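Jirkdale Household Robotics Challenge

The Jirkdale Household Robotics Challenge, usually called the Jirkdale Challenge or simply JHRC, is a yearly student competition in which teams program a robot arm to do laundry work. It is held in March in the town of Jirkdale and is open to secondary schools and to the first two years of technical colleges. The organizer is the Derkton Technical College, which also keeps the rules and lends the robots to teams that do not have their own.

History

The competition grew out of an evening class at Derkton. The students of this class had to choose a task from daily life and teach it to an arm with a two-finger gripper. Most groups chose the table tasks, such as stacking cups. One group chose the washing machine, and its work was so slow and so interesting to watch that the next year the whole class took the same subject. A neighboring school asked to join, and the first contest between schools was held with four teams. The participation later rose to 19 teams, and a qualifying round was introduced.

In the early years the only task was to open the door. Taking clothes out of the drum was added later, and moving them to a basket became the final part. Folding was tried in one season as an open demonstration, but it was never scored.

Format

A team has up to five members and one adult mentor, who may not touch the computer during a run. Each team receives a practice period in the morning and makes two scored runs in the afternoon. The better run is counted. A run lasts 15 minutes and is stopped earlier if a judge presses the safety button.

The maximum score is 100 points. Opening the door gives 20 points, each piece of cloth taken out gives 10 points up to a total of 50, and closing the door again gives 10. The remaining 20 points are given for the notebook, in which the team must write down its failed attempts as well as the good ones. Pieces which fall on the floor are worth half. A team that pulls on the rubber gasket with the gripper loses five points each time.

The position of the machine and of the basket is changed between the practice and the scored runs. This rule was disputed when it came in - several mentors found it too hard for younger students - but it stayed in the rules, and since then the programs which only repeat a fixed path do not reach the final.

Equipment

The robots carry a small camera near the gripper, and teams may add one more camera on a stand. The fingers may be changed by the team if they stay within the size limit. Many teams print their own fingers and cover the tips with soft material. The washing machines are of the front-loading type with a round door. They are not connected to water, and the clothes are put in dry by the judges.

Training methods

Until the middle years of the contest, nearly all programs were written by hand as a sequence of positions. Later teams began to guide the arm themselves, record many attempts and train a model on the recordings. The team from Oston was the first to win in this way, after it had collected 457 recorded attempts during one winter. The Oston team shared the recordings with all the other participants after the final, and a part of them is still used in the beginner course at Derkton.

The teams use a common program named Ursu for recording and for playing back. Ursu was written by former participants and is free for schools. It stores the camera picture together with the position of the arm and the opening of the gripper. It has been criticized for its difficult installation, and a simpler version was prepared for the qualifying round.

Dark cloth is known among participants as the hardest material, because inside the drum it gives few visible edges. Socks are also disliked, as they are small and stay behind at the back.

Reception

The challenge is used by several schools in the region as part of the technology grade, and the notebooks are accepted in place of a written report. Teachers have spoken well of the low cost, as a used washing machine is enough for practice. Critics have said that one single task makes the students narrow, and that the difference between a lent robot and a school's own robot is too large. The organizers answered with a separate ranking for teams with lent robots.
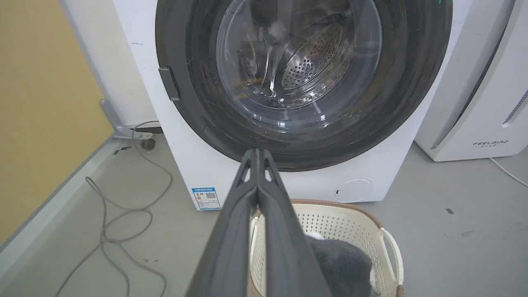 A reader's comment left under the article asks for the scoring section to mention ties, since in the qualifying round two teams with equal points were separated by their notebooks and the rule was hard to find anywhere else.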